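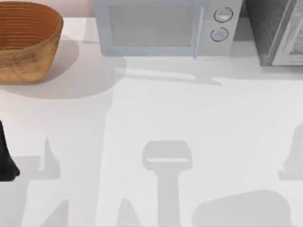 Can a robot do your chores yet? The short answer is: a few of them, slowly. Engineers often begin in a computer-made kitchen, where a mistake breaks nothing. A microwave in such a kitchen may have a long handle and two round knobs with no markings on them. You would probably guess that a knob is for turning. A robot has to learn this, and it may need to practice the same turn 248 times.

Why are chores so hard for machines?

A factory robot usually does one job in one place. At home, cups move, drawers stick and bread gets squashed. Your hands feel these changes and adjust at once. Robot hands are still learning to do so.

What can they do now?

Some robots can vacuum a floor. Others can fold a towel or close a door, if they are given enough time. Cooking a whole dinner and cleaning up afterward is still a job for people.

Word to know

Simulation: a pretend world inside a computer, used for practice.

Text by Thirumalai Pinto for the Trudivcombe Children's Science Pages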